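Whitelaw jazz collection finds a home above the music shop, and an octet to go with it

16/11/2021

Lovers of jazz in Whitelaw, and there are a good many more of them than you might suppose from walking down the high street on a wet afternoon, have had some cheering news this week. The collection of jazz records that has been sitting in boxes since the old listening club gave up its rooms is to be opened to the public again, in the two upstairs rooms at Brukix, the music shop by the bridge, and the first people through the door will be able to hear it from March.

The collection runs to 2927 records. Most of them are LPs, with a fair number of ten-inch discs and a small and rather battered run of 78s that came in a tea chest along with somebody's sheet music. They were given to the club bit by bit by its own members, which explains why there are so many copies of the same few favourites and why, every so often, you pull out a sleeve and find a birthday message written across the back of it in biro. The shop says that the messages will stay exactly where they are, and quite right too.

Anyone who went along to the club in its heyday will remember how it worked. One member chose a side of an LP, everyone else listened to the whole of it without talking (this was a firm rule, and it extended to biscuits in noisy wrappers), and then there was a discussion which could go on for a good deal longer than the music had. Arguments about whether a drummer was dragging, or whether a certain ballad really needed a second chorus from the trombone, were carried out on to the pavement and sometimes all the way to the bus stop. Brukix hopes to bring the listening evenings back in much the same form, once a fortnight to begin with, and there will be a proper turntable in the front room and a second one in the back for people who would like to sit by themselves with a pair of headphones.

The second half of the news is just as welcome. Flollamach, the octet that has been playing in and near the town for several years now, has been asked to write and record a set of new music drawn from the collection. All eight players have been given the run of the shelves, and each has been asked to pick out one record that means something to them and to write a piece that answers it in some way. It need not be an arrangement of a tune on the record, and the band has been rather firm about that in the note it sent round with the announcement. One piece has grown out of nothing more than the way a bass line is recorded very close to the microphone, so that you hear the fingers before you hear the note. Another takes its shape from a skip in a much-played LP, where the same bar and a half comes round again and again until you give in and lift the needle.

For those who have not yet heard the group, the line-up is trumpet, trombone, alto, tenor, guitar, piano, double bass and drums, and the sound is bigger and softer than that list may lead you to expect. The two saxophones tend to be written low, underneath the trombone, and the guitar often plays with the horns as though it were a fourth or fifth one of them. It is music with plenty of room in it. At the band's last concert in the town the slowest number of the night was the one people were humming on the stairs afterwards – I was humming it myself, and had got it slightly wrong by the time I reached home, as one does.

The recording will come out on Zallero, the small label that put out the group's first album. Zallero is pressing 2000 copies on vinyl, a good number for a label of its size and a brave one, and there will be a CD and a download as well for those of us whose turntables have been in the loft since the children were small. Two of the pieces have been finished already and were tried out at a rehearsal last week. The remaining six are in various states, from nearly there to a few bars on the back of an envelope, and the sessions themselves are pencilled in for the new year. The band would like to play the whole set through in front of an audience before a note of it is recorded, in the belief that a piece only tells you what is wrong with it once there are people in the room, and a date for that will be put up in the shop window as soon as it is known.

A word about the list, as several people have asked. The old club kept a card index in long wooden drawers, begun in very neat handwriting and carried on in a number of others that were not so neat, and it has been typed up in full over the summer. It can be searched by leader, by label and by tune. It can also be searched by sideman, and this is the part that is going to eat up whole evenings, because the original cards gave every player on every date wherever the sleeve did. You may start by looking up a singer you are fond of and end, an hour later, with a list of every session in the building that has a baritone saxophone on it. A printed copy will be kept on the counter for anyone who prefers to turn pages, and there is talk of making a small booklet of it, though the price of printing being what it is, that may have to wait a little.

The strengths of the collection are what you would expect from a club whose members were mostly buying records in their twenties and thirties. There is a great deal of small-group swing, a long and loving shelf of British modern jazz, and rather more organ trios than one shop could be said to need. There is less from recent years, and very little by younger players, and Brukix would be glad to hear from anyone who has newer records to give. Gifts should be brought to the counter in ordinary shop hours. Please do ring first if you have more than a bagful, as the stairs are steep and narrow, and the shop would like to have somebody on hand to help you up them.

Borrowing will not be allowed, at least for the first year. This has caused a certain amount of grumbling, some of it from people who, the shop gently points out, still have club records at home. Anything returned before the opening will be put back on the shelf and no more will be said about it. Quite a few have come in already, including one missing volume of a two-record concert set whose other half has been waiting for it all this time. Both are now side by side again, and the applause at the end of the first side at last has something to lead into.

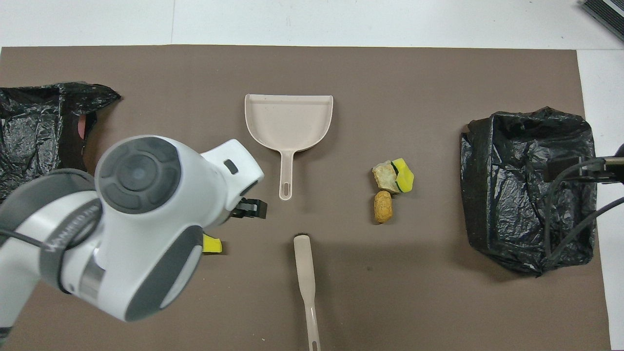

One former member of the club said it was a relief to know that the records would be played again, and that her only worry was the talking. She had sat through too many evenings elsewhere, she told us, where people chatted over the bass solo as if it were the adverts, and she hoped the old rule would be put up on the wall in large letters on the very first night. She was less sure about the octet. She had liked its first album well enough, the slow pieces above all, but found that some of the quicker ones were over almost as soon as she had got the hang of them, and she would be listening out this time for a few longer solos, particularly from the tenor. She has two records of her own to give, both by piano trios, and is still making up her mind whether she can part with the second.

The shop has told us that the rule about talking will certainly be kept. The one about biscuits is still being discussed.

Opening hours for the upstairs rooms will be the same as for the shop, with the listening evenings starting once the till is closed and the blinds are down. There will be no charge for coming in during the day. A small sum will be asked on the door at the evenings, to go towards needles and tea, and children may come free with a grown-up, provided they can manage one side of an LP without fidgeting. The first evening will be given over to records chosen by the members of Flollamach, all of them taken from the eight that set them writing, and the band has promised to bring along the parts for one or two of the new pieces so that people can hear the old record and the new tune on the same night.

Names for the first evening are being taken now at the Brukix counter. The front room is not large and the chairs are being brought in from all over the place, so if you have a bad back and a favourite cushion, bring the cushion.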